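Mahrous Completes Ground Tests of Ollon Small Satellite, Prepares for December Launch

PLUNDADSTEAD, Mon 1 March — Mahrous, a builder of small satellites for science and weather work, announced today that its Ollon spacecraft has passed the full series of ground tests. The satellite is now in storage at the company's clean room in Plundadstead, and it will stay there until the trip to the launch site.

Ollon will study the thin upper part of the atmosphere, where many satellites fly and where the air slowly pulls them down. The density of this air changes with the activity of the Sun, and it is still difficult to predict. Operators of satellites need better numbers to plan their maneuvers and to save fuel.

The spacecraft has a mass of 953 kilograms with full tanks. It carries two main instruments, a neutral gas sensor and a very sensitive accelerometer, and it will fly at an altitude of roughly 700 kilometers at the start of the mission. After the first year the orbit will be lowered in several steps, so that the instruments can measure the air at different heights.

The test series started with vibration. The satellite was fixed on a shaker table and was moved in three directions, with the same loads that it will feel during the ride on the rocket. After this came the acoustic test and then the thermal vacuum test, which was the longest part. Ollon stayed in the vacuum chamber for 20 days, and during this time the team ran all the instruments in hot and in cold conditions.

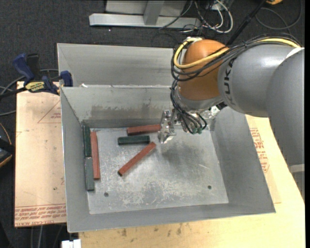 One problem was found in the chamber. A heater on the propellant line switched on later than it should at low temperature. The engineers replaced the thermostat and repeated the cold part of the test, and the heater then worked inside its limits. The company informed its customers of this change and has updated the flight documents.

The ground station at Ploltach is also ready to support the mission. Its antenna received a new receiver and a new control computer during the winter. In a rehearsal last month, the operators sent 1420 commands from Ploltach to the satellite in Plundadstead by a ground link, and all of them were accepted — including the commands for safe mode, which were tested separately.

The next steps are a review of flight readiness, the loading of the final software and a check of the solar panel release. The launch is planned for December. The first weeks in orbit will be used for the check of the systems, and science data will be open to researchers after calibration is complete.

Mahrous designs, builds and operates small satellites from its offices in Plundadstead. Questions from the press can be sent through the contact form on the company website.

Get our mission news by email. Enter your address to subscribe. You can unsubscribe at any time.

Comments (3)

orbitfan_k
Good to see the accelerometer is still on board. I remember there was talk of flying only the gas sensor.

Lowpass
Will the data from the thermal vacuum test be published too? The heater part would be useful for other teams.

stationside
We can see the Ploltach antenna from our road and it has been moving a lot since the winter. Now I know why. Good luck for December!

Last updated: one day after first publication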